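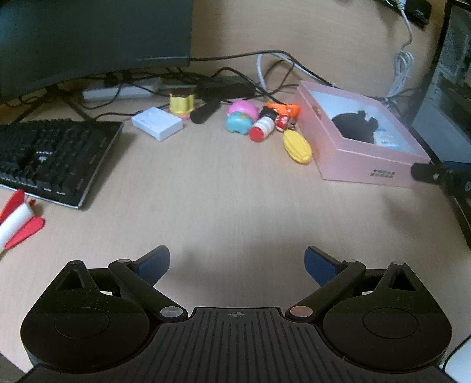
Trilok Uniyal
Member, Home Office & Furniture

Wood-look desk top, how do I get rid of cup rings?

I bought a used desk in January with a light beige wood-grain top. I don't know if it's real veneer or a printed surface. There are two pale rings on the right side where the last owner must have put mugs down. I've tried dish soap and warm water and then a damp melamine sponge, very lightly. The soap did nothing. The sponge left a dull patch and I stopped. The sticker underneath says Astberg 2640 and I can't find anything about it online. I work at it all day, so I'd like to fix it without taking everything off for a week. What should I try next?

Posted 6th December

Laurențiu Roman
Regular contributor

Find out what the top is first. Look at the front edge and the underside. If the grain pattern repeats every foot or two, it's printed. If you find a seam where the grain changes direction, it's more likely veneer.

On veneer, a pale ring is usually moisture in the finish. Put a dry cotton cloth over it and go over the cloth with an iron on low, no steam, a few seconds at a time. Check after each pass. If it fades, keep going. When it's gone, wipe on a thin coat of paste wax.

On a printed top, don't use the iron. It can lift the surface. Try rubbing alcohol on a cloth in a spot at the back, then on the rings.

The dull patch is from the sponge. They are a fine abrasive. Wax may hide it on veneer. On a printed top you're probably stuck with it.

semwal32
New member

Mayonnaise. Leave it overnight and wipe off. Worked on my mom's coffee table, no idea what kind of wood that was

Buveck
Member

I had the same marks and gave up and got a desk pad. It covers them and it cost less than the wax.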